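3.2 Input delay

We measured input delay in Mnguni, a two-player fighting game, on the Osell and Lakley consoles. Both ran the same build of the game and used the same wired arcade stick. Each console was tested over 2,000 button presses, split evenly between the training stage and a full match against the computer. Presses made while a menu was open were dropped before the analysis.

The delay was counted from the press to the first changed pixel of the character. On the Osell the median was 67 milliseconds, and on the Lakley it was 50. The gap stayed the same when sound was turned off. 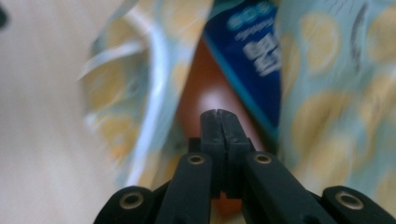 Figure 2. Hand-held gripper with the jaws closed.

Sutanto's earlier study of Alow, an older fighting game, found a smaller gap between consoles, but it used wireless pads and a different display. Her results are therefore not pooled with ours. We also left out online matches, where network delay would be added to the delay of the console itself.

Player ratings were collected separately. Players were not told which console they were using, and the order was switched halfway through each session. The ratings are reported in Section 4.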